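Jobs & Gigs > Paid Help Wanted > Short Term

Help wanted: a patient pair of hands for our welcome desk supplies (paid, starts in April)

Hi there! My name is Idrisa Mrema and I look after guest supplies at Baklow, a small company that gets rooms ready for visiting teachers, touring choirs, people in town for conferences, that kind of crowd. We have a big batch of rooms coming up and I need one person, maybe two, to help me with the water.

Yes, the water. We bought a load of bottled water that was dressed up for a promotion, with paper tags slipped over the necks. They're pretty, I'll give them that, but the tags have to come off before the bottles go into rooms, and our own little card goes in the basket instead. There are 144 rooms on the list right now and every one of them gets a basket. I started on my own one evening with the radio on and quickly figured out I'd like some company (and some help!).

So what would you be doing? You take the tag off over the cap without twisting the cap loose, and lay it flat in a pile. We keep the tags, because Elias Boutros wants them for the kids' craft table at Grester and he'll be sad if they're crumpled. The bottle goes in the wicker basket along with a box of tissues and the printed stuff, labels facing out. Then you write the room number on the sheet and grab the next one. If a cap feels loose or a bottle looks low, put it on the floor by the door and I'll deal with it later.

You'd be sitting at a desk most of the time, though plenty of people like to stand. Shifts are 6 hours with a proper lunch in the middle, and I'm thinking around 10 shifts altogether, mostly daytime. Pay is by the hour, same rate as our regular room staff, and I'll send you the exact number when you write. Lunch is on us. Njoroge Kaijage usually orders, so speak up if you don't like spicy food.

You don't need experience. I do care about clean hands, short-ish nails (paper tears so easily) and somebody who doesn't mind doing a small thing over and over while chatting, or not chatting, whichever you like. Bracelets and rings are fine with me. You need to be 18 or older and able to lift a full case of water up onto a desk. Reading Chinese is not required, although I'd love it if somebody could help me with the smaller print!

We're in the Pinheiro building, room 352, and the elevator works again. Street parking is hit or miss, so come by bus if you can.

To apply, send a short note to the Baklow front office with your name, the days you're free in April and a phone number. No resume please, a few lines about you is plenty. If you'd like to drop in and try a few bottles first, ask for me or for Driss Zerouali, who has the key when I'm out.

Posted 2020-03-23
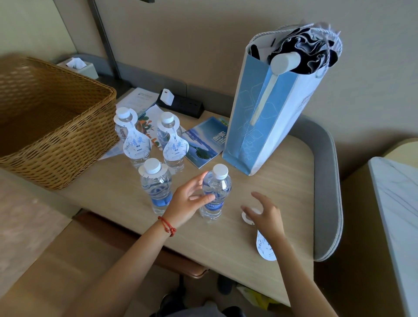 Taking the tags off, one bottle at a time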